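Clarnau Publishes Good-Practice Guide for Robot Arms That Handle Packaged Food

Free guide sets out everyday rules for gripping, table setup and record keeping; public comments welcome through December

Clarnau is very pleased to announce the release of its first good-practice guide for robot arms that pick up and put down small packaged foods in kitchens, break rooms and other places where people live and work. The guide, which runs to 63 pages and can be downloaded free of charge, was written together with our friends at Trosier and Kastard, and it brings together what all three teams have learned from a great many hours spent at ordinary tables with ordinary groceries.

Wrapped snacks may sound like an easy place to begin, and we thought so too when we started! A foil wrapper creases and shines, though, and a grip that suits a box of crackers can crush a bar or tear its seam. The guide's second chapter is given over entirely to soft packaging. It asks operators to set a force limit for each type of package before work starts, to grip away from a seam wherever the shape allows, and to set aside any package whose wrapper has been opened by the fingers.
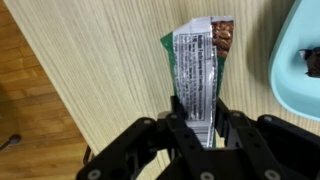
A two-fingered gripper holds a snack bar wrapper upright above the table, nutrition panel showing.

"We wanted something a person could read over a cup of coffee and then put to use that same afternoon," said Rukhsana Mengal, who led the writing at Clarnau. "There are very good technical standards for robot safety, and this guide doesn't replace any of them. It sits beside them and talks about the small daily things, like where to put the tray, what else may stay on the table, and who gets to press the start button."

The chapter on table setup has drawn the most interest from early readers. It allows household items such as cloths and sponges to stay within reach of the arm, provided they are written down on the setup sheet, and it asks that cables be checked through the full sweep of the arm before the first pick of the day. Chairs get a page of their own, with advice on marking out a keep-clear zone whenever the arm is powered.
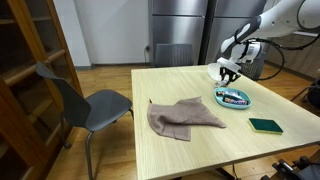 Robot arm at work over a teal tray of wrapped bars, with a towel and sponge on the same table.

Draft copies went to 16 teams for review, and they sent back 788 comments, every one of which was read and answered by Helmi Eskola and Man-lok Hsieh. Many of those comments asked for plainer wording on stopping and restarting. The final text now says that any person in the room may stop the arm at any time, and that only the named operator may start it again, after walking once around the table.

"My favorite part is the setup sheet, because it fits on one side of paper and people really do fill it in," said Faustine Huet of Trosier. "We have been using it since the first draft and I would be sorry to give it up."

A companion workbook, Rey, contains blank setup sheets, a log for damaged packages and a short practice plan for new operators. The first 300 printed copies will be mailed at no cost to schools and small workshops that ask for one.

Comments on the guide are open through the end of December and may be sent by any reader, whether or not they work with robots. Baptiste Texier of Kastard will gather them for the second edition, and he would especially love to hear from people who handle glass jars, paper bags or anything frozen, as those chapters are still to be written.

To download the guide, request the Rey workbook or send in a comment, please visit the Good Practice section of the Clarnau website. Press inquiries may be directed to Rukhsana Mengal through the Clarnau press office.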